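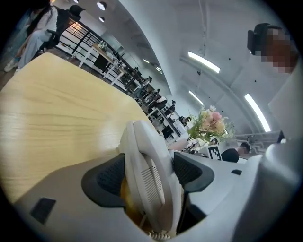
Telephone handset turns in the gripper fingers when we put it back on the base (student project)

Asked by Nazar Vakulenko on 05/05/2022
Category: Robotics and automation > School and student projects
Viewed 471 times

Good evening to all. English is my third language, so please ask me if some sentence is not clear.

We are a team of four students in the robotics class at Derkach. For the final project every team must choose one household or office task, record people doing it with the hand-held gripper, train on the recordings, and then let the arm try the same task in front of the teachers. Our team took the telephone. The task is to lift the handset from its base, hold it upright for a short moment, and lay it back so that the line is closed again. On paper this looked like the easy choice. The team beside us took folding of a towel and we were sorry for them.

The photo on my post is from our side of the hall. The gripper has two wide padded fingers with a mesh face, and the handset is a usual curved one made of white plastic, with the coiled cord coming out of the lower end. We do the work at the wooden table.

Now the problem. Lifting is good. Holding is good, if the hand is not moving fast. But when we go down to lay the handset back, very often it has turned between the fingers. The turn is small, maybe the width of my small finger when I look at the earpiece end, but it is enough that one end touches the base first and the other end stays in the air. Then the person who records makes a correction with the wrist, sometimes two or three corrections, and the recording becomes long and nervous. From the last 25 recordings I can accept only 21, and also among these 21 there are some which I accept with closed eyes.

The first trained version from our older recordings did on the arm exactly what I was afraid of. It lays the handset crooked and then it shakes above the base, like it is looking for something. My teammate says it learned our nervousness.

What we already tried:

We pressed the fingers harder. Then the handset turns less, but one time it jumped out from the pads and fell on the table. Nothing was broken.

We cleaned the pads with a dry cloth. I do not see any difference.

We held the handset closer to the earpiece. This made it worse, I think, but we made only a few recordings in this way.

We asked the person to move slowly. It helps, but every recording becomes very long, and our instructor said that a pace which no human would use is not a good teacher.

I have two things to ask. Is the cord guilty, or is it our grip? And should we throw away the recordings with the wrist corrections, or keep them, as they show how to repair a mistake? The other team told us to throw away everything that is not perfect. Our instructor told us to think about it, and this is his answer to most things.

We are not allowed to remove the cord. The rule says the object must stay as it is used in the office. We may change the pads, the table, the position of the base, and how we move.

Thank you very much for your attention.

3 answers

Answer by skatunov (accepted)

Hello Nazar. I am also not from an English-speaking country, so we will understand each other.

I helped in the Drusitz club for two seasons and we had almost the same trouble with a hair dryer, which is a worse thing than your handset, as the cable is heavy and the body is fat. I will answer in the order that I would check things.

First, the cord. A coiled cord is a spring. When you lift the handset, the spring becomes longer and pulls at the lower end. Your fingers hold the handset somewhere in the middle, so the pull at the end wants to turn it around the line between the two pads. You can test this in five minutes and you do not have to break the rule for it. Hold the handset in the gripper in the same manner as always, and let a teammate lift the cord with his hand so that it hangs with slack. Go up, wait, go down. Do this ten times. If the turning disappears, the cord is the reason. If it stays, the grip is the reason. I think you will find that it is mostly the cord, but please do the test and do not trust me.

If it is the cord, you can move the base. Put it closer to the place where you hold the handset up, and do not lift higher than the task needs. Many people lift such a thing to the height of their own face, since this is what we do with a telephone, but your arm does not have an ear. With a lower lift the coils are not stretched so much. Also look where the cord lies before you begin. If it is caught under the base or behind it, you have lost half of its length already. In our club we made a small pencil mark on the table for the cable and put it back to the mark before every recording. It is boring and it helped more than the new pads we had bought.

Second, the place of the grip. Closer to the earpiece is worse, you saw it right. The distance from the fingers to the cord gets longer and so the same pull turns the handset more. Try lower than the middle. There is a limit, of course. If you go too low, the earpiece end becomes heavy and it wants to fall over to the other side. Somewhere below the middle there is a place where the weight of the upper part and the pull of the cord are fighting each other and it stays calm. Find it by hand, let everybody in the team feel it, and then put the base always in the same orientation so that your hand comes to this place without thinking.

Third, the force. A handset has round sides. If you press round plastic very hard with a soft pad, at some moment it wants to escape, and this is what you saw when it jumped. Close until it stops to slide and then only a little more. I would also check that the two pads touch at the same height. If one touches higher than the other, you are making the turning by yourself.

Now your second question. I would not throw away all the corrections, and I would not keep all of them. Watch each one and ask if the hand knew what it was doing. If the handset came crooked, the person stopped, made one clear movement with the wrist and laid it down, keep it. This is useful to the arm. If the person was shaking above the base and trying left, right, left, take it out. You wrote that your trained version shakes above the base, so I believe that you have too many of the second kind inside.

And if after these changes you never have a crooked handset anymore, make some on purpose. Turn it a little already at the start, then lay it back correctly with one movement. We did not do this the first year and our arm was very good until the first time something was not perfect.

Comments on this answer

Nazar Vakulenko: Thank you, this is much more than I hoped for. We did the test with the slack cord today. Ten times up and down, it turned only one time. With the cord as usual it turned six times from ten. So it is the cord, mostly. The base was also standing in such a way that the cord went around its back side, and we never looked at it.

skatunov: Good. Write down where the base stands now. Put tape on the table, if they allow it.

Nazar Vakulenko: Tape is allowed. One more small thing, when we change the position of the base, are the old recordings lost?

skatunov: Not lost, but I would train one time with only the new ones and one time with both, and compare. I cannot tell you from here which is better.

Answer by clerari_lab

Use different pads. The mesh ones are not so good on smooth plastic. We had silicone ones and we had no problem.

Comments on this answer

Nazar Vakulenko: Thank you. Which thickness did you use, please? And was it for an object with a cord?

clerari_lab: I do not remember the thickness. No cord, it was cups.

Answer by m_at_the_back

I do not know much about learning from recordings, but I repaired office telephones for a long time, so I can say something about the telephone.

Check what the handset must press when it goes back. On many desk models there is a small hook button under one end only, and the other end has just a shallow place to lie in. If your model is like this, the two ends are not equally important. You can let the end without the button touch first and then lower the other end onto the button. People do it like this all the time and they do not notice. Perhaps you are trying to lay both ends down in the same moment, which is the most difficult way.

An old coiled cord also gets twisted from years of use and then it turns the handset by itself, even when nothing pulls. Hold the handset by the cord, let it hang freely near the floor, and it will spin until the twist is out. This does not change the object, it only puts it in the condition in which it left the factory, so I think your teachers cannot be angry. Do it again every few days.

Please listen also for the line tone after each try. A handset can look well placed and the button is still up.

Comments on this answer

Nazar Vakulenko: We let it hang as you said and it made many turns! I did not expect so many. About the button, you are right, it is only at one end. We will try to lay down the other end first. Our telephone is not connected to a line, so there is no tone, but we can look at the button from the side.

m_at_the_back: From the side is fine. Take a small lamp.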